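Skitska student team looking for new members, January intake

The Skitska household robotics team is taking on 14 students for the new term. We meet in the Mostel workshop at 6 p.m. and work on kitchen tasks with two robot arms: picking up utensils, putting plates in a rack, clearing a table. No robotics background is needed. First-year students are welcome.

What you would do
Run practice trials and log the results. The team has recorded 362 so far this year and the log needs people who write legibly.
Help with gripper control code (Python) or with mounting and wiring.
Set out and reset the table between trials - this is a bigger job than it sounds.
Join the group going to the Radebe Student Challenge, if you want to. It is optional.

What we ask
Two evenings a week until the end of term. Closed shoes. A short safety session with Piroska Szabó before you work near the arms.

There is no fee and no pay. Students in the Omport program can count the work as 57 hours of project credit. Ask Michalis Balaskas for the form before you start, not after. 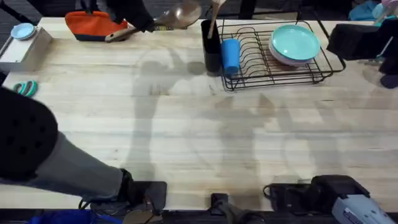 2 min read

Spoons are one of the tasks new members start on, along with plates. The dish rack comes later.

To apply, send a few lines on why you are interested and which evenings you are free to Mbali Hendricks, or leave a note in the team mailbox outside room 236. We reply to everyone.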